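"Twenty-eight pounds of motor," said Remzi, "and it'll fetch your tea."

"It won't," said Imogen Horrocks. She had walked over to the shared workshop on Tuesday to return a vice and had been made to sit down.

He called it the Clidurer. So far he had printed the fingers five times, and each pair had looked to Imogen much like the last. The inserts went in with a soldering iron and a good deal of swearing.

"What does it pick up?"

"Anything. In principle."

"My mother picked things up for years. She never mentioned a principle."

Kevser laughed from the lathe. Remzi opened the fingers wide on the pale bench, in front of the grey housing, and looked at them as you'd look at a dog that might sit.

"Go on, then," Imogen said.

"It wants calibrating first."

She put her coat on – slowly, to be fair to him – and then, because it was raining, took it off again.
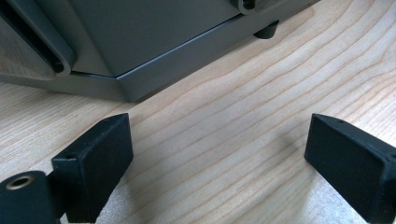
The fingers and the grey housing on the bench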